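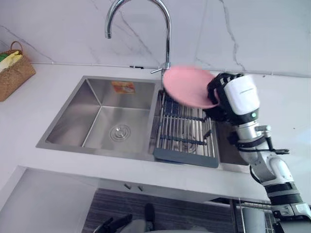 Küche mit Doppelspüle und Abtropfgestell

Vermieter will 946 Euro von der Kaution behalten (Teppich und Spüle)

Sugeng Santoso
Guten Tag an alle, ich bitte um einen Rat und hoffe, dass ich im richtigen Bereich schreibe. Deutsch ist nicht meine erste Sprache, deshalb habe ich den Brief der Hausverwaltung dreimal gelesen und bin trotzdem nicht sicher, ob ich alles verstanden habe.

Ich habe elf Jahre in der Wohnung gewohnt und im Dezember die Schlüssel zurückgegeben. Die Kaution war 2.000 Euro. Jetzt schreibt die Hausverwaltung Rodex, dass sie 946 Euro einbehält. Der größere Teil ist für einen neuen Teppichboden im Wohnzimmer, der Rest für „Aufarbeitung Spüle, Kratzer im Becken“. Eine Rechnung liegt nicht bei, nur ein Kostenvoranschlag von einer Firma Strebel.

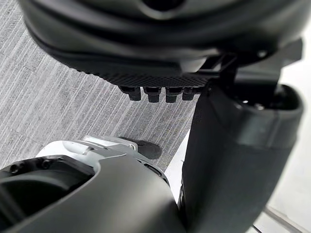
Teppichboden im Wohnzimmer, grau gestreift

Der Teppich war schon in der Wohnung, als ich eingezogen bin. Wie alt er damals war, weiß ich nicht. Der Herr von der Verwaltung sagte bei der Übergabe nur, er sei „etwas müde“, dieses Wort habe ich mir gemerkt. In dem Protokoll, das wir beide unterschrieben haben, steht bei Wohnzimmer: „ohne Beanstandung“. Bei Küche steht gar nichts, das Feld ist leer.

Ich habe keine Haustiere und rauche nicht. Die Spüle habe ich normal benutzt, also jeden Tag abgewaschen, Töpfe hineingestellt und so weiter. Natürlich sieht sie nach elf Jahren anders aus als neu.

Meine Fragen: Darf die Verwaltung den neuen Teppich komplett von mir verlangen? Und muss ich etwas tun, bevor eine Frist abläuft? Vielen Dank im Voraus.

Snædís Bisgaard
Das mit dem Teppich kenne ich, bei mir war es damals Parkett. Nicht bezahlen und keinen Centimeter nachgeben! Die versuchen das bei allen, besonders wenn jemand einen ausländischen Namen hat. Ich habe einfach zwei böse Mails geschrieben und dann war das Geld da. Welche Stadt ist es denn?

Vilhjálmur Fogh
Hallo Sugeng, ich bin kein Jurist, aber ich habe einige Jahre in der Mieterberatung mitgeholfen und kann dir sagen, wie man solche Fälle dort meistens betrachtet hat.

Zum Teppich. Die normale Abnutzung durch das Wohnen ist mit der Miete bezahlt, das steht im § 538 BGB. Laufspuren, ein flach gewordener Flor oder verblasste Farbe gehören üblicherweise dazu. Anders ist es bei Brandlöchern, großen Flecken oder Ähnlichem. Aber auch dann muss der Mieter nicht den Neupreis ersetzen, man macht einen Abzug „neu für alt“. Für einen Teppich von mittlerer Qualität rechnen die Gerichte oft mit einer Lebensdauer von ungefähr zehn Jahren. Deiner lag mindestens elf Jahre dort, du warst ja so lange Mieter. Da bleibt in der Regel nichts mehr übrig, was man dir berechnen könnte.

Zur Spüle. Feine Kratzer in Edelstahl entstehen bei jedem Menschen, der kocht. Wenn es keine tiefe Delle gibt oder etwas gebrochen ist, würde ich auch das als Abnutzung sehen. Das leere Feld im Protokoll hilft dir weniger als der Satz beim Wohnzimmer, aber schaden tut es dir nach meiner Meinung auch nicht.

Was ich machen würde:
Einen Brief an den Vermieter schreiben, mit Kopie an die Verwaltung. Der Vertragspartner ist der Vermieter, das wird oft verwechselt. Im Brief die Forderung zurückweisen, auf das Protokoll und die Mietdauer hinweisen und die Auszahlung bis zu einem bestimmten Datum verlangen. Drei Wochen sind angemessen. Per Einschreiben, und eine Kopie von allem behalten.

Wegen der Frist: Ansprüche des Vermieters wegen Schäden verjähren sechs Monate nach der Rückgabe der Wohnung. Er kann aber unter Umständen auch danach noch mit der Kaution aufrechnen, deshalb solltest du nicht nur abwarten. Dein eigener Anspruch auf die Kaution läuft deutlich länger. Einen kleinen Teil darf er zurückhalten, wenn noch eine Abrechnung der Nebenkosten offen ist.

@Snædís: Böse Mails würde ich nicht empfehlen. Wenn es später vor das Amtsgericht geht, liest sie dort jemand.

Sugeng Santoso
Vielen Dank euch beiden. Den Brief schicke ich am Montag ab. Die Nebenkosten sind tatsächlich noch offen, das hatte ich vergessen zu schreiben.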